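**Willeo Wipe-Clean Table Cover, Marble Pattern**

If you've ever laid a cloth over a good table for a family supper and then spent the whole meal watching the gravy, you'll understand why we started carrying the Willeo cover. It's a big, heavy sheet in cream with a soft marble print, and it goes over a kitchen table, a craft table or that old desk in the spare room that everybody seems to end up working on.

We sell it by the piece and also cut to order from the roll, so if your table is an odd length (ours at home certainly is!) just send us the measurements and we'll do the rest. Please measure the top first and then add however much drop you'd like at the sides. Most people are happy with 5 inches, though a longer drop looks lovely on a round table.

## The details

- Item number: 324
- Colors: cream marble, plain oat, Otow blue check
- Finish: glossy on top, soft backing underneath
- Care: warm water, a drop of dish soap, a soft cloth
- Shipped rolled in a cardboard tube

## Getting it to lie flat

The cover comes rolled up tight, and it will want to stay that way for a little while. Unroll it face down on a clean floor, put a few heavy books at the corners and leave it overnight. In March, when our stockroom is still chilly, we tell everybody to give it two nights, and a warm room helps a great deal. Edges can keep a bit of a curl for the first week, and a set of 4 Demby table clips will hold them nicely until they settle.

Please use a trivet under anything straight from the stove, and cut your bread on a board. The top wipes up beautifully after tomato sauce and jam, but a knife will go through it and there's no mending that.

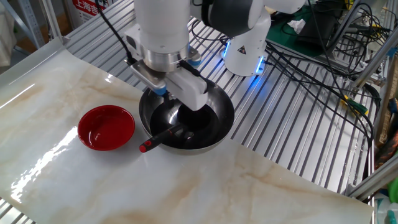
Hubáček wrote to ask whether the blue check wears as well as the marble, having had the marble on the kitchen table for two years and wanting another for the porch. It does, and the backing is the same on both, but do bring it in when the weather turns, as frost makes it stiff.

Orders in by noon go out the same afternoon. Pieces cut to order take a day longer and can't be returned, so do measure twice!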